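Home | Trips | Tides | FAQ | Gear hire | Contact

We use cookies to keep the booking page working. Accept | Settings

Kustside Sea Trout Fishing – Questions we get asked

Last changed 18th April. Most of what people email about is in here so please have a look first. If it isn't, write to Joar.

Do I need a boat?

No. All our sea trout fishing is on foot, from the shore or wading. The fish come in very close, closer than most visitors think. Start casting before you get your feet wet. Plenty of trout get spooked by people marching straight out to waist depth.

When is the best time of year?

Spring and autumn. Cold water, fish feeding in the shallows. Summer is hard going unless you fish at night. October can be lovely but a lot of the fish are coloured up by then and heading for the rivers, and those go back. No arguing with the guide on that one please.

What time of day?

Depends on the month. Early spring, sleep in. The middle of the day warms the shallow bays and the fish wake up with it. From late spring on it's dawn and dusk.

Do you follow the tides?

Not much tide here to speak of. Wind matters far more. A few days of onshore wind pushes water and food into the bays, and when it drops off you want to be there. Tides page on this site is really a water level page, we should rename it.

Where do we fish?

Mostly the Plivley shore and the bays south of Tratberg. Plivley is boulders and bladderwrack, good in wind. Tratberg is softer ground, sand with patches of eelgrass. We pick on the morning. Don't ask us to promise a spot the week before, can't be done.

Can I fish Tratberg on my own?

Yes, the shore is open, but not the stream mouth. There's a closed area either side of it with posts. Stay outside the posts. Fines are given out and we won't help you with yours.

What about wading on the eelgrass?

Please go round it. It's easy enough to see in decent light – dark patches with pale sand between. Stick to the sand. Boots tear it up and it is slow to come back, and it's where the shrimps and small fry live, so it's where your trout is feeding. Cast along the edge of it, that's the best water anyway.

What tackle should I bring?

Spinning: a nine foot rod, light braid, long thin lures that cast well in wind. Fly: a seven weight and a floating or slow intermediate line. Line tray if you have one, the weed grabs everything. Bring more leader than you think.

Colours?

Black at night. Copper or dull green in clear water. Pink in cold water, don't laugh, the pink shrimp fly outfishes everything else in the box early in the season. Joar will sell you one.

Do you hire gear?

Waders, boots, wading staffs, rods. Tell us shoe size when you book. The hire rods are Serrano, sturdy, not fancy. If you break a tip you pay for the tip section, not the whole rod.

Can I use my own felt soles?

No. Felt carries things from one water to another and never drys properly. Rubber with studs. Same for waders and nets, they need to be clean and bone dry before you come.

Where do we sleep?

Two cottages at Kustside, a short walk from the first bay. Ingvild Magnusson runs them and does the bookings for them, so beds go through her and fishing goes through Joar. Sorry, two emails. Bedding and towels are in the price. Kitchen is basic but has a big freezer. Waders stay in the shed. 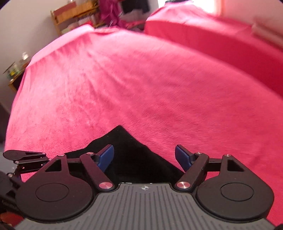
Pink blanket on the bed.

Can non-anglers come along?

Yes, same price for the bed, nothing for the fishing obviously. Good walking along the shore path and birds if you like them. The shop in the village shuts early out of season so get your food on the way in.

Can I keep a fish?

Two per person per day, nothing under 65 cm on our trips. Yes that is a lot stricter than the law asks. It's our rule and it's the reason there are still big fish in the bays. Coloured fish and thin kelts go back whatever size they are.

How do I put one back properly?

Keep it in the water. Wet hands. Barbless single hook so it comes out quick, we crimp the barbs at the car. Rubber net. If you want a photo, have the camera ready first, lift it, done. Hold it upright facing into the waves until it swims off by itself. Don't push it back and forth.

What about seals?

They're about. If one turns up, move. Don't play a fish near a seal and don't throw anything at it.

Is wading dangerous?

It can be. The boulders at Plivley are slippery and there are holes between them. Wading belt on, done up tight. Staff on a cord. Lifejackets are in the shed, free, and after dark they aren't optional. If you go in, feet up, and kick back to shore on your back.

How many in a group?

Two rods per guide. We used to take more but everyone stood in each others way.

Do you cancel for bad weather?

Rain no. Wind usually no, there's nearly always a sheltered side. Lightning yes, ice in the bays yes. If we cancel you get a new date or your money back, your choice. If you cancel, tell us as early as you can and we'll try and fill the place.

Do I need a licence?

Yes, the state one, buy it online before you come and have it on your phone. We can't sell it to you. It isn't included.

Will I catch one?

Maybe. Sea trout are difficult, some days there's nothing for anyone. If you want numbers go for garfish when they arrive, great fun on light gear and the kids love them.

Anything else – joar at the contact page. He's out most days so answers come in the evening. – Joar Tangen

Comments

PeteH
Good page. Is the track down to Plivley still rough? Low car.

Joar
Worse than last year. Park at the top and walk, its ten minutes.

wadingmarian
Can vouch for the pink shrimp. Lost my last one on a boulder, please keep me some.

Oskar B.
Does the closed area at Tratberg apply all year or just for the autumn run?

Joar
All year for the bit between the posts. Map is on the board at the car park.

Lindy
Are dogs ok in the cottages?

Joar
One of them yes, ask Ingvild which.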